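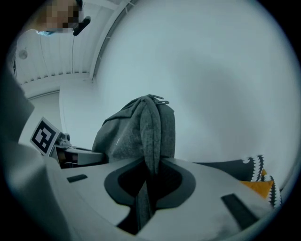 Fabric held at the hand-held gripper, marker card to the left.

Week 4 handout — when a grip fails and nothing tells you

Read before Friday. Bring the log printout, we'll mark it up in class.

Case for this week: the Bangera runs. Folding and hanging soft goods, hand-held grippers, two of them, wide lens on each. Data goes to Skusora for cleaning, then to training. The fault was found in October, after most of the set had been passed as good.

What went wrong, short version. The width of the jaw opening is worked out from the pictures, not from a sensor. Soft cloth squashes. So a jaw closed on nothing and a jaw closed on thin cloth gave nearly the same number, and the software called both "held". 3731 grips logged as held. On re-check, 3543 were. The rest were slips or misses — 188 bad labels sitting in the set looking fine.

Why did it get through?
- Check on jaw width only. No second signal.
- Reviewers saw the number first and the video after. Hard to disagree with a number.
- Pilot tests used stiff boxes. Never cloth.
- Slips near the end of a run were trimmed off with the tail of the clip, so the evidence went too.

Second fault, same runs. Tracking of the tool jumped when the square marker was covered. Cloth is big and floppy and gets in the way, boxes mostly dont. Each jump was smoothed over by a filter meant for small shakes. Result: a path that looks lovely and is wrong. Ask yourselves which is worse, a gap in the data or a smooth lie. We'll vote.

Terms you need
Silent failure: fault with no alarm.
False hold: logged as gripped, wasn't.
Occlusion: something in the way of the marker or the lens.

Look at the room as well as the tool. Stripes, square patterns, lamps, other equipment in view — all of it is there for the tracker to trip over, and you should be able to say which bits worry you and why.

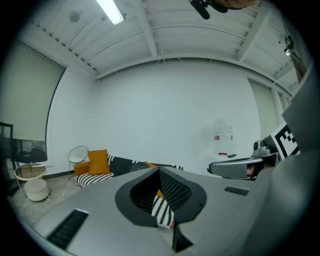

Safety side

Hudport used the same hold check on a powered arm. A false hold there means the arm lifts, carries on, and someone reaches in to pick up the dropped item while it is still moving. No injury, one near miss reported. The stop button was out of reach from that side of the bench. Same bug, very diffrent stakes.

Fixes tried at Murnetley
1. Second check: does the item move with the tool after lift?
2. Marker lost for more than 22 frames, run is thrown out. No smoothing.
3. Reviewers watch first, number hidden.
4. Ten cloth grips before any new build is passed.

Fix 3 was the cheapest and caught the most. Fix 2 was unpopular, lost a lot of runs.

To do
One page. Pick one fault, draw the chain from cause to bad label, mark the first point where it could have been caught. Pencil is fine.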